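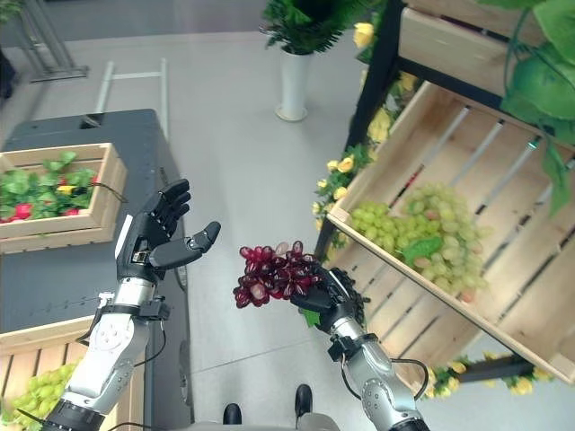 Zulema Aravena merkt zur früheren Fassung dieser Anleitung an, das Blanchieren sei bei dünnschaligen Sorten überflüssig, die Beeren platzten ihr dabei regelmäßig auf und klebten später am Gitter fest. Der Einwand trifft für sehr reife Ware zu. Der Abschnitt zur Vorbehandlung ist entsprechend geändert.

Tafeltrauben im Dörrgerät trocknen

Die Anleitung gilt für kernlose Tafeltrauben und ein Dörrgerät mit Gebläse und stapelbaren Einschüben. Die Werte stammen von einem Skelmont mit rückseitigem Lüfter. Bei Geräten mit Lüfter im Boden trocknen die unteren Einschübe schneller, die Reihenfolge muss dann häufiger getauscht werden.

Material
2 kg Trauben, kernlos, fest
Großer Topf, Sieb, Schüssel mit Eiswasser
Saugfähige Tücher
Küchenwaage, auf ein Gramm genau
Gläser mit Schraubdeckel

Auswahl

Geeignet sind Trauben mit hohem Zuckergehalt und gleichmäßiger Beerengröße. Stark gemischte Größen führen dazu, dass kleine Beeren hart werden, während große im Kern noch feucht sind. Beeren mit Druckstellen, Rissen oder Schimmel werden verworfen, ebenso die unmittelbar angrenzenden Beeren. Der weißliche Belag auf der Schale ist Wachs und kein Mangel. Er verzögert allerdings die Wasserabgabe.
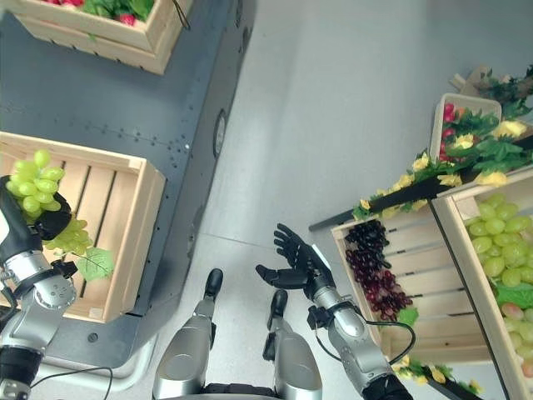 Helle Trauben mit Blatt

Helle Sorten dunkeln beim Trocknen nach und werden bernsteinfarben bis braun. Wer die helle Farbe erhalten will, muss schwefeln; das Verfahren wird an dieser Stelle nicht behandelt. Bei dunklen Sorten fällt die Verfärbung kaum auf. Im Geschmack unterscheiden sich beide vor allem durch die Gerbstoffe der Schale, die nach dem Trocknen deutlicher hervortreten.

Vorbehandlung

Trauben am Stiel waschen, abtropfen lassen, dann abzupfen. Die kleinen Stielchen vollständig entfernen, trocken lassen sie sich leichter abreiben als frisch, beschädigen dabei aber oft die Schale.

Wasser zum Kochen bringen. Die Beeren portionsweise im Sieb 10 Sekunden eintauchen und sofort in Eiswasser abschrecken. In der Schale entstehen feine Risse, durch die das Wasser später austritt. Bei dünnschaliger oder sehr reifer Ware entfällt das Blanchieren. Stattdessen wird jede Beere mit einer Nadel angestochen oder längs halbiert. Halbierte Beeren werden mit der Schnittfläche nach oben aufgelegt.

Anschließend auf Tüchern ausbreiten und trocken tupfen. Nass eingelegte Beeren verlängern die Trockenzeit und hinterlassen Flecken auf dem Gitter. 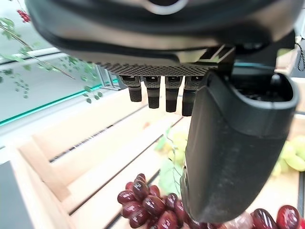

Die Einschübe werden einlagig belegt, ohne dass sich die Beeren berühren. Bei grobem Gitter fallen die Beeren gegen Ende der Trocknung durch, sie brauchen dann eine gelochte Einlage. Eine leicht strukturierte Oberfläche ist einer glatten vorzuziehen; ein feines Rautenmuster wie auf der Unterseite der dunkelgrauen Hand reicht aus, damit die Beeren beim Umsetzen weniger rollen. Matte, gummiartige Flächen müssen vor dem Auflegen feucht abgewischt werden, der breite schwarze Daumen im Bild zeigt, wie sich Staub darauf schwach abzeichnet. Für den Kontakt mit Lebensmitteln kommen nur Einlagen infrage, die vom Hersteller dafür freigegeben und für die Gerätetemperatur zugelassen sind.

Trocknen

Gerät auf die Stufe für Obst einstellen. Höhere Stufen verhärten die Schale, bevor das Innere trocken ist. Nach der halben Zeit die Einschübe tauschen und die Beeren wenden. Bei blanchierten, ganzen Beeren der Sorte Ivia waren es fast 20 Stunden. Halbierte Beeren sind deutlich früher fertig und werden getrennt kontrolliert.

Prüfung

Einige Beeren aus verschiedenen Einschüben entnehmen und vollständig abkühlen lassen. Warme Beeren wirken weicher, als sie sind. Die Rosine soll biegsam sein und darf beim Aufschneiden keinen Saft abgeben. Zur Kontrolle wird gewogen: Aus der oben genannten Menge blieben 458 g übrig. Liegt das Ergebnis wesentlich darüber, weitertrocknen.

Ausgleich und Lagerung

Gläser locker zu zwei Dritteln füllen, verschließen und eine Woche lang täglich schütteln. Restfeuchte verteilt sich dabei zwischen den Beeren. Beschlägt das Glas innen, kommt die gesamte Füllung zurück in das Gerät. Sind einzelne Beeren verschimmelt, wird das ganze Glas entsorgt. Danach dunkel und kühl lagern und den Deckel mit Sorte und Monat beschriften.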